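Thread tension on practice suturing
Asked by Svetozár Danko, Dovstead

I stitch a pale pink tissue surface with black thread and the line puckers. Jaws open between passes.
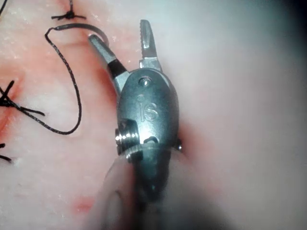
Thread is Mavton, cut to 154 mm. Is that too short?

Answer 1
Length is fine. Check the slack before each pass – two strands should lie side by side without crossing.

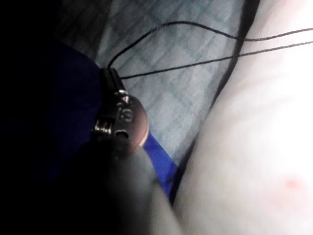 Two thin black strands, roughly parallel

Answer 2 (Mariann Gál)
Take smaller bites and pull along the line, never upwards.
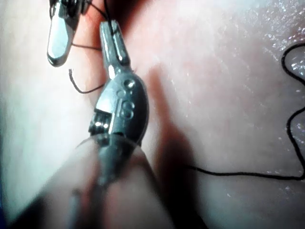
I use 3 throws per knot. Jireš thread needs more.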